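Kubiak G2 add-on gripper, three months in: good fingers, bad manners when the power blinks

Short version first because I have to be back on the floor in an hour. I like this gripper. I would not leave it running alone, and after what happened in June I don't put my hand under it either, stopped or not. Two and a half stars out of five, could be four if Kubiak fixes one thing.

Who I am. I run the small bench cell at Werkden. We do handling trials for other shops, mostly little odd-shaped parts that somebody wants moved from A to B without scratches. Bought the G2 from Uvine, 282 for the fingers and pads kit on top of the gripper itself. Shipping was fine. Box was fine. Manual is a folded sheet with type so small I photographed it and zoomed in.

Setup

Easy. Four screws, one cable, one page in the settings. Took me a morning and part of that was looking for a hex key. The cable exits on the wrong side if you ask me, so you end up with a loop hanging down low, and you have to plan your moves around it or strap it back. I did strap it. The strap crept. I strapped it again.

The settings page is plain and I mean that as praise. Force, speed, open width, done. Default speed is 90 percent of maximum, which is silly for anything small. Turn it down before your first pick. First part I tried went skating off the bench and under the rack.

Gripping

Really good. The pads are soft enough for painted parts and they don't leave marks that I could find. Small stuff is where it shines – caps, plugs, little molded bits. We ran a batch of 300 picks on the first real job and I had it dialed in by the afternoon. No complaint on repeat positioning. It goes where you tell it.

Pads wear faster than the old ones did. The replacements come in a bag with no part number on the bag, so write it on there yourself.

What went wrong

OK so the reason most of you are reading. Middle of a run in June, around 2 pm, the supply to the cell dipped. Lights flickered, nothing dramatic. The arm did what it should and held still with an error up. The gripper did not hold. It let go of the part, and then when the power settled it ran its homing move. All the way open, all the way closed, by itself, no prompt. With the arm in fault!

Hubert Kaczorowski was on the cell with me and had started reaching in for the dropped part. It caught the side of his finger. Pinch, blood blister, he was fine and finished the shift, but it's the wrong kind of luck to rely on. He filled in the incident sheet and I locked the cell out till the next morning.

I reproduced it after. No part in the jaws, nobody near it, pulled the gripper supply and put it back. Homes every time. Does not matter if the arm is in fault. Does not matter if the stop is pressed either, because on our wiring the gripper gets its power from a seperate supply and the stop never touched it. That second bit is on me. I should have checked it on day one and I didn't. But the sheet says "connect to 24 V" and that's the whole of the wiring advice, so I'm guessing I'm not the only one.

Wrote to Kubiak. Answer came in a week. Polite. They said homing on power-up is by design and there's a setting to hold it off until commanded, only it's not on the settings page, it's in a parameter list you have to ask for. Parameter 99. I asked for the list. Got it two days later. Set it. Now it waits. It still drops the part when the power goes, no setting for that, there's no spring or brake in there.

So if you own one: get the list, change 99, then test it yourself with nothing in the jaws and everyone standing back. And have whoever does your electrical look at where the gripper power comes from. Ours now goes through the safety relay with the rest. Half a day's work, plus a relay we already had in the drawer.

How we run it now

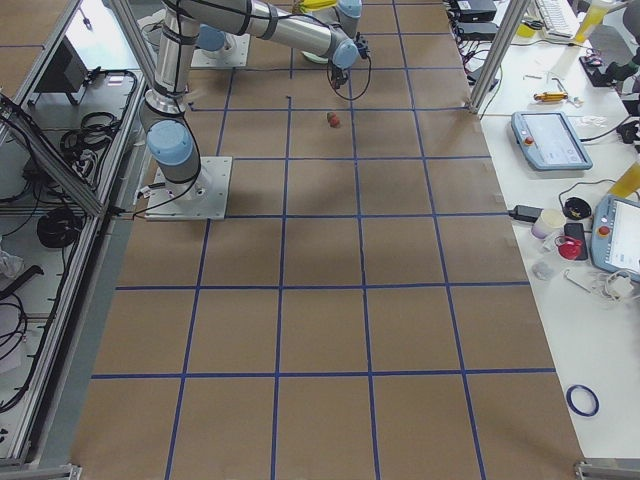
Drop testing is the other thing I changed, and I'd want it done before signing off on any gripper that can let go. We do it on a taped grid, so when a part comes down you can say which square it landed in and write that down, instead of "sort of near the middle." Blue tape on brown covering, nothing fancy, keep the roll on the table for repairs. Small reddish-brown piece on its own, one part at a time, and the pendants with their red buttons on the table beside the grid where you can get at them. Keep the buttons clear of cups and chargers too, I nag about this and will go on nagging. Nobody reaches in to pick up a dropped part until the arm is parked and the gripper supply is off. Both. Hubert wrote that rule himself.

Compared to the Clomix

We had the Clomix before this. Heavier, slower, louder, and the pads were like pencil erasers. But it has a spring in it and keeps hold when the power goes, and it sat still at power-up until you told it to move. I moaned about that gripper for a year. For anything heavy or sharp I've gone back to it, and the G2 gets the small light jobs where a drop costs you nothing but time.

Good: soft pads, easy settings, accurate, light.
Bad: drops on power loss, homes by itself out of the box, the fix is hidden, cable exit, thin manual.

Would I buy again? For small parts yes, knowing what I know. For a school or a shared bench, or anyplace people walk up to a stopped robot thinking stopped means stopped, no. Not untill they ship it with the homing held off. If Kubiak does that I'll come back and change the stars.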